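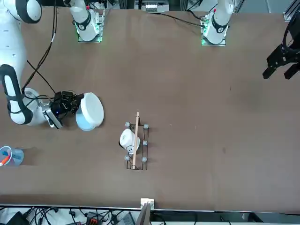

第7章 双臂餐具归架任务的软件配置
Fernico 控制套件 用户手册(双臂桌面工作站)
发布方:Kavberg 修订日期:2026年2月7日 星期六
分享 72 评论 5

7.1 适用范围

本章说明如何在 Fernico 中建立、校验并运行双臂餐具归架任务。任务由三个软件模块共同完成:Wekham 负责感知,输出物体类别、位姿与可抓取区域;Ugwu 负责规划,生成双臂无碰撞轨迹;Fernico 运行时负责调度、插补与状态监控。

开始前应已完成第5章(机械臂上电与回零)和第6章(相机驱动安装)。机械安装、线缆固定及夹爪更换不在本章范围内。

本章中“左臂”“右臂”均以机器人自身为基准,与从桌面对侧观察时的左右相反。配置文件中的前缀 left_ 和 right_ 遵循同一约定。

7.2 启动前检查

1. 确认两台底座的状态指示灯正常。指示灯含义见附录B。
2. 确认急停按钮均已释放,且操作人员可随时触及。
3. 检查腕部线缆的余量。在 Fernico 控制台的“关节点动”页以低速将腕关节转至两侧软限位,线缆不得绷紧,也不得进入夹爪开合区域。
4. 清除桌面上未登记到场景文件的物体。暂时无法移走的,按 7.5 节添加为静态障碍。
5. 打开“诊断”页,确认 left_arm、right_arm、wekham、ugwu 四个节点均为“就绪”。任一节点显示“降级”时,不得进入自动模式。

小心:关节点动期间碰撞检查只覆盖机械臂本体,不覆盖线缆。

7.3 坐标系与标定

Fernico 使用一个公共坐标系 table,原点位于桌面近侧边缘中点,X 轴指向桌面远端,Y 轴指向左臂一侧,Z 轴竖直向上。两臂基座坐标系与各相机坐标系均通过标定结果与 table 关联。

1. 在控制台选择“标定 > 新建会话”,会话名只能使用字母、数字和下划线。
2. 将标定板平放于桌面中央,四角均应在固定相机视野内。
3. 点击“采集”。Wekham 连续采集图像并自动剔除角点不完整的帧。进度条走完之前不要移动标定板。
4. 对每条臂执行“手眼标定”。程序依次移动到预设姿态,每到一处停顿并记录。左臂完成后才可开始右臂。
5. 查看重投影误差和双臂一致性误差。两项均为绿色时点击“写入”;任一项为黄色时,重做第3步和第4步。
6. 重启 wekham 节点,使新外参生效。

注:双臂一致性误差反映两臂触及同一参考点时的偏差。单臂误差合格而该项不合格,通常说明其中一块底座安装板有松动。应先紧固安装板,再重新标定。

注:更换相机支架、移动底座或更换桌面板之后,旧标定文件一律作废。Fernico 不会自动检测这类变动。

7.4 感知模块配置

Wekham 的物体定义保存在任务目录的 objects.yaml 中。归架任务使用下列类别:

bowl:碗。抓取区域为碗沿,夹指一内一外。
cup:杯。抓取区域为杯壁,侧卧姿态单独建模。
stick:细长杆件,如筷子、木棒。抓取区域为中段。
rack:碗架。放置目标,不可抓取。
clear_container:透明容器。不可抓取,仅作障碍处理。

配置步骤:

1. 在“感知 > 类别”页载入 objects.yaml,确认所有类别均已启用。
2. 将深度融合模式设为“多视角”。单视角模式下,金属细杆构成的碗架容易出现断裂或缺失,Ugwu 会把缺失部分当作自由空间。
3. 为 rack 类别勾选“使用模型补全”,并选择与实物一致的碗架模型。补全后的碰撞体由模型生成,不再依赖实测点云。
4. 为 clear_container 勾选“二维轮廓外扩”。透明材料的深度值不可靠,系统按图像轮廓生成柱状障碍。
5. 将跟踪超时 track_timeout_ms 设为 300。物体被机械臂遮挡超过该时长后,状态由“跟踪”变为“预测”。
6. 点击“预览”,在画面叠加层上核对每个物体的轮廓与坐标轴。

如果杯子侧卧在碗架边缘,一部分在架内、一部分在架外,Wekham 会将其标为 cup / partial。该状态下杯子不计入“已归架”,也不会作为自由物体被重复抓取,须由任务策略决定如何处理,见 7.6 节。

小心:不要通过降低置信度阈值来消除漏检。阈值过低时,桌面污渍和擦痕可能被识别为扁平物体,规划器随之绕行或报“无可行抓取”。

7.5 规划场景与避碰

1. 在“规划 > 场景”页点击“从感知导入”。rack 和 clear_container 应显示为灰色碰撞体,其余物体显示为彩色。
2. 添加静态障碍。线缆、电源排插、工具架等位于桌面以外但可能进入臂展范围的物体,用长方体包络表示。包络宁可偏大。
3. 设置碰撞裕量。普通障碍使用默认值;碗架上方的接近通道使用“窄通道”预设,否则夹爪无法下探至架杆之间。
4. 设置共享区。两臂均可到达的区域由 Ugwu 以互斥锁管理,同一时刻只允许一条臂的末端进入。碗架应整体落在共享区内,不得跨越边界。
5. 将采样次数上限 max_samples 设为 2,000。达到上限仍未找到路径时,Ugwu 返回 PLAN_EXHAUSTED,机械臂保持原位。
6. 点击“校验场景”。校验通过后场景文件被锁定,修改须先解锁并重新校验。

抓取成功后,被持物体会附着到夹爪坐标系并参与碰撞检查。碗类物体的附着体为外接圆柱,体积大于实物。若规划在接近碗架时反复失败,可改用网格附着体,但单次规划时间会增加。
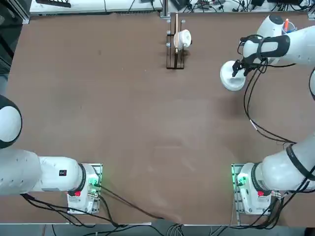 图7-1 右臂夹爪夹持白色碗的碗沿,黑色碗架位于桌面远端

7.6 建立任务序列

1. 在“任务”页点击“新建”,模板选择 rack_place。
2. 为每个物体指定执行臂。可选 left、right、auto。选择 auto 时,Ugwu 根据可达性与预计路径长度分配。
3. 设定抓取方式。碗选择 rim(沿口夹持),杯选择 wall(侧壁夹持),杆件选择 mid(中段夹持)。
4. 设定放置槽位。点击碗架模型上的架杆间隙即可指定;已被占用的间隙显示为斜线。
5. 设定 partial 状态的处理策略:
 hold:暂停任务并提示操作员。首次调试使用此项。
 regrasp:重新抓取并放入最近的空闲槽位。
 ignore:保持原状,并将所占空间加入碰撞体。
6. 设定放置后的确认条件。默认条件为夹爪完全张开、末端退回预放置点、Wekham 重新检出物体且位姿稳定。三者须同时满足。
7. 保存任务。文件名中包含空格时,命令行工具无法加载该任务。

注:使用 rim 方式时,碗在夹持后可能绕两指连线发生倾斜。Fernico 在抬升后执行一次在手位姿估计,并据此修正放置姿态。不要关闭参数 inhand_refine。

注:杆件竖放于碗架时会高出架体,后续放置的接近路径须避开其顶端。建议将杆件排在序列末尾。杆件若在任务开始前已在架上,应确认它已被检出,并已加入规划场景。

7.7 试运行

首次运行新任务或修改场景后,必须先执行仿真,再以低速执行实机试运行。

1. 选择“运行 > 仿真”,从头至尾播放一次,检查两臂进入共享区的先后顺序。
2. 选择“运行 > 单步”,速度倍率设为 5%。每一步执行前,控制台显示目标姿态的虚影,确认后按“下一步”。
3. 在抓取步骤停止时,检查夹指与物体的接触位置。偏离抓取区域时按“放弃”,返回 7.3 节复查外参。
4. 在预放置点停止时,检查物体下缘与架杆的间隙。
5. 释放物体后,等待控制台显示 PLACE_CONFIRMED,再进行下一步。
6. 单步运行完整通过后,逐级提高速度倍率。每次提高后至少完整运行一遍。

警告:自动模式下,空闲臂可能在没有提示的情况下开始移动。双臂均处于“保持”状态之前,不得将手伸入桌面区域。

警告:急停后夹爪的保持力取决于夹爪型号。触发急停后,应假定被持物体可能掉落。

急停恢复步骤:

1. 排除触发原因。
2. 释放急停按钮。
3. 在控制台点击“清除故障”,两臂进入“保持”。
4. 若夹爪中仍有物体,选择“恢复 > 在手确认”,由操作员确认物体类别。跳过此步时,附着体会从规划场景中删除,后续路径不再考虑该物体。
5. 选择“从当前步继续”或“返回待机位”。

7.8 日志与回放

每次运行生成一个日志包,内容包括关节状态、规划请求与结果、感知输出及各相机图像。默认保留时长为 72 小时,到期后按时间先后自动删除。需要长期保存的日志包,应在“日志”页设为“锁定”。

回放命令:
fernico replay --bag 日志包路径 --view merged

merged 视图将固定相机与其他相机的画面并列显示,并共用一条时间轴。各路画面错位时,检查各相机主机的时钟同步状态,不要在回放界面手动拖动偏移量后据此判断时序。

日志包可能占用较多磁盘空间。剩余空间不足时,Fernico 首先停止记录图像,关节状态与规划记录不受影响,控制台显示 LOG_DEGRADED。

7.9 常见故障

PLAN_EXHAUSTED
规划采样耗尽。检查碗架接近通道是否使用“窄通道”预设,检查被持物体的附着体是否过大。不建议直接增大采样上限。

ZONE_LOCK_WAIT
一条臂在等待共享区。短时出现属正常。持续出现时,查看另一条臂是否停在共享区内的“保持”状态,必要时将其返回待机位。

OBJECT_LOST_IN_HAND
夹爪反馈与视觉结果不一致。先确认物体是否仍在夹爪中,再选择“在手确认”或“放弃”。

PLACE_UNSTABLE
释放后物体位姿持续变化。两臂保持不动,待物体静止后重新检测。同一槽位反复出现时,更换槽位或调整释放高度。

RACK_MISMATCH
检出的碗架与所选模型不一致。核对模型型号,并确认碗架未被移出已校验的位置。碗架移动后须重新执行 7.5 节第1步和第6步。

CALIB_STALE
标定文件早于当前硬件配置文件。重新执行 7.3 节。

7.10 参数备份

任务调试完成后,在“系统 > 导出”中同时勾选标定、物体定义、场景和任务四项。仅导出任务文件时,恢复后的槽位引用会失效。向 Kavberg 技术支持提交故障时,请附上导出包和对应的日志包。

Ugwu 的规划缓存不包含在导出包内。在另一台工作站恢复后,首次规划耗时较长,缓存会在运行过程中重新生成。

下一章:第8章 夹爪力控参数

分享 72 评论 5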